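Can a machine tidy a reading room?

Jun 3, 2023

The small company Tirkari has begun a trial of a book-handling arm in the reading room of Flestura, a shared office for engineers. The job sounds easy for a person: take a book from the table, close it if it is open, and bring it back to the shelf. The room has 400 books, and members leave them everywhere.
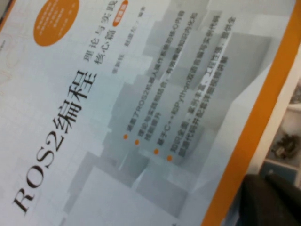
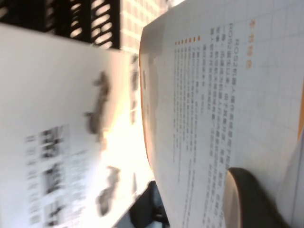

Elaheh Hassanpour, who leads the trial, says that paper is much harder for a machine than boxes or bottles. A box keeps its shape when you push it, but a page bends and slides. She explained that the arm has two different tasks. The first one is to know which book it has met, and a large title such as the black "ROS2编程" on a cover helps very much. The second one is an open booklet, where the pages curve up near the spine and the finger must come close without making a fold. For this second task the team still has no good answer.

In January the arm needed 18 minutes to put away 20 books, and a person stayed beside it all the time. Hassanpour did not want to give a newer number before the trial is finished. She said only that thin booklets are still the slowest.

Members of Flestura continue to put books back by hand during the trial. The gripping software comes from Pivuvine, and Tirkari will decide after the summer if it also tests the arm in the Ranjbar stationery shop.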